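**Walum says its new coin will be mined by idle phones. The numbers are thin.**

By Serena Grasso

Payments start-up Walum has opened sign-ups for Catovico, a digital coin it says ordinary people will be able to earn by leaving an app running on their phone overnight. The company put out a white paper on Friday and took 2,396 registrations over the weekend, according to a counter on its own website. There is no way to check that counter from outside.

The pitch will sound familiar to anyone who has followed the sector. Older coins burn through electricity because machines race each other to solve a puzzle and most of that effort gets thrown away. Catovico would hand out small jobs instead, such as sorting records or checking a batch of invoices, and pay each phone for the work it finishes. Walum calls this "useful mining." It has applied for a patent on the method, though an application is only a request and says nothing about whether the thing runs.

The white paper is 2 parts marketing to one part engineering. It describes a trial in the town of Visoncombe, where 1,184 phones were connected to the network at once. It does not say for how long, how much each phone earned, or what happened to the batteries. A table on energy use compares Catovico with "typical mining" and never explains which coin, which hardware or which year was used for the comparison. Walum did not answer written questions on any of those points.

Who pays for the work is also unclear. The coin is supposed to hold its value because businesses will buy it to get their jobs done, but the only customer named in the paper is Bellini, a billing software firm that also owns a stake in Walum. A customer who is also an investor is not much of a test of demand.

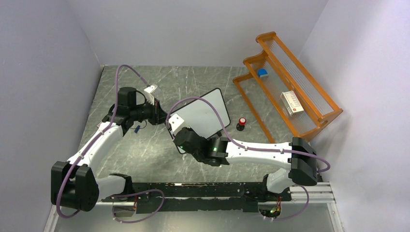

On the Walum user forum, a member posting as gridlock_ray wrote that he had read the paper twice and still could not work out why a company would pay strangers' phones to check invoices when a rented server does it in seconds. A moderator replied that pricing details would follow and closed the thread. It had 495 replies by then, many of them asking the same thing.

Security gets a page and a half. Jobs would be split into fragments so that no single phone sees a full record, and each fragment would go to several phones so the answers can be compared. That is a reasonable idea, but it also means the same work is done several times over, and the waste the paper complains about in its opening section comes back in by another door. The authors do not mention this.

Walum plans to release the app in April. Early users will get a starting balance in Catovico, which cannot be sold or moved until the coin is listed on an exchange. No exchange has been announced. The terms of service allow the company to change the size of that balance "at any time" – a line that sits near the bottom, under the section on cookies.

Registration is free for now. The form asks for a phone number, a home address and a copy of a photo ID.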